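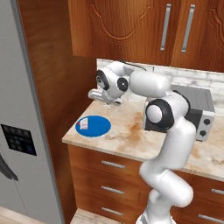
Beige marble on the kitchen bench.

I'd been wanting to get to the Greenwood stone yard open day for years and kept missing it, so when the flyer turned up in May I put it straight on the fridge. We're redoing our kitchen (very slowly, don't ask) and I'd reached the stage where I was dreaming about benchtops. My other half declined to come. Fair enough, it's 162 kilometres each way and there was football on.

The drive out through Dirnmont is lovely once you're past the roadworks. Frost still on the paddocks, cattle all standing in the one patch of sun, and a bakery on the main street that does a very good sausage roll with fennel in it. I bought two and ate them both before the turn-off. Parking was on the oval and it was a 500 metre walk down a gravel track to the gate, so wear boots. I saw white sneakers. I felt for them.

Entry was $25, with a tour of the sawing shed, a cuppa and a scone. You get a hi-vis vest and a pair of foam earplugs, and you want the earplugs! The big saw had a block of stone under it when my group went in, and the noise gets into your teeth. The thing I hadn't pictured was how much water there is. It pours over the blade the whole time to keep the dust down, runs off along channels in the floor and gets settled out in tanks behind the shed so it can go round again. The bloke leading us was very firm about the dust and good on him. He said the old timers cut dry with a wet hanky over their faces and plenty of them paid for it.

From there you go through to polishing, where the slab comes in looking like a wet footpath and goes out looking like something from a bank foyer. Each pass uses a finer grit. We were allowed to run our hands over offcuts from every stage, and I could have stayed there all morning. A lady in our group asked if she could keep one and was told yes, so of course we all wanted one. Mine is now holding the laundry door open.

The slab hall was what I'd come for. They stand them on edge in long racks, so you walk down the aisles like you're in a library, and the price is on a sticker on the side. Tip: look at the sticker before you fall in love. I found a green one from overseas with white running all through it like river foam, and it was $510 a square metre before cutting, edging or anybody carrying it anywhere. I said goodbye to the green one. The local stuff is plainer but a good deal kinder on the wallet, and there's a soft grey I went back to look at three times.

I also got a proper answer on marble versus granite for someone who cooks a lot and wipes up not very much. Marble will etch if you leave lemon juice on it, sealed or not – the sealer helps with stains but it won't stop acid. Some people like the worn look and call it patina. I know myself, and I'd be out there at midnight with a cloth. Granite is tougher, and you still shouldn't drop a cast iron lid on the edge of it.
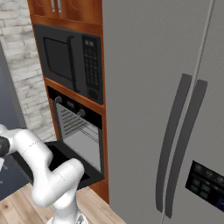
Lunch was in the marquee, run by the Mirkham netball club, and the pumpkin soup was terrific. I sat with a couple who'd driven over to choose a hearth and had been arguing about it since the highway. By the time I'd finished my scone they'd settled on slate, or at least she had.

There was a talk in the afternoon from a benchtop firm called Motano, mostly about joins and overhangs. Drier than I'd hoped, but I did learn to ask where the join will fall before signing anything, and to take the sink with you when they come to measure, or have it sitting there in the kitchen at any rate. Ours is still on order. So that's another few weeks.

A few grumbles. There was one toilet block for the whole day and the queue went past the forklift. The second tour ran late and ate into the talk. And if you use a pram or a wheelchair I'd ring ahead, as that gravel is deep in places and the slab hall has a step up at each end.

I got home after dark with a boot full of samples, a jar of Mirkham lime pickle and dust in my hair. The grey one is on the windowsill now next to the cupboard colour, and I've put lemon juice on a corner of it to see what happens.

Posted July 2023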